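## 3.2 Budgeting for the picking cell

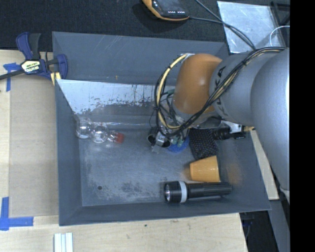

**Figure 2.** The bin used for picking trials, clamped at one corner, with the arm reaching in.

When Urmas Juška and I first sat down in September to plan the Venolstead cell, we did what I suspect a good many small groups do, and put nearly all our thought (and our money) into the arm. The quotation from Rusnák was clear and fair, and we left only 2,000 euros for everything else. It went quickly! Cables, hoses and fittings had no line of their own, though as Figure 2 shows there is a fair bundle of them to be carried along the arm. Nor had we put anything down for test objects, and a clear bottle, a cup and a flashlight, cheap as they are one by one, do add up once spares are bought.

We have since worked through the costs again with Brendico's price list beside us, and would now gladly set aside 30 per cent of the purchase price for fittings and small parts, or 40 per cent where the gripper is likely to be changed during the project. The bin itself we would still buy plain, and hold in place with ordinary clamps.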